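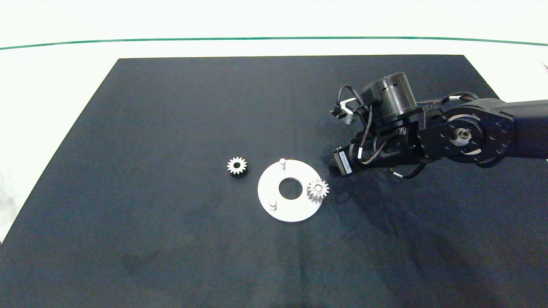 One reader wrote to ask whether the gears should go on the pegs before or after the plate is laid down, and could we please put the answer somewhere easy to find. Happy to! Lay the plate flat first, then add the gears one at a time.

Gear Plate FAQ, Cullell Hobby Kits

Do I need a special work surface?
Any flat table will do, but we're fond of a dark fabric mat. Pale parts show up beautifully against it, and a dropped gear doesn't go skating off toward the floor (we've spent many an evening under the bench with a flashlight).

My gear won't slide down the peg. Should I push?
Please don't! Lift it off, hold it level and let it settle while you turn it gently back and forth. If it still feels tight after 3 or 4 tries, write to us and we'll mail another.

Does it matter which peg I fill first?
Not a bit. Start wherever your hand is comfortable.

Should I oil anything?
No, leave the pegs dry. Oil collects lint, especially if you work on fabric.

Can I order one gear by itself?
Of course. Ask for part 861 and mention that it's for the plate set, so we don't send you the Brutau size by mistake.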